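Home Cooks Wanted for the Lerkwood Soup Exchange

We're looking for people who love making soup and don't mind sharing a recipe! Starting in December, the Lerkwood Soup Exchange will bring neighbors together every Monday at 6 p.m. to cook, swap and eat. You don't need any training -- if you can chop an onion and follow (or happily ignore) a recipe, we'd love to have you.

Each cook makes one big pot per session, up to 50 servings, with two helpers alongside. We buy the groceries and pay $200 for the month. Sessions run 3 hours, cleanup included, and you take home a quart of whatever you like best.

Family recipes are especially welcome. Last winter Gervásio Meireles brought his grandmother's kale soup and people are still asking for it!

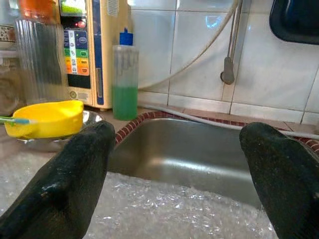 A steel basin with checkered tile edging.

To sign up, leave a note for Tayla Pryor at the Dierckx Street desk with your name, your soup and any Mondays you can't make. First-timers, please come -- we mean it.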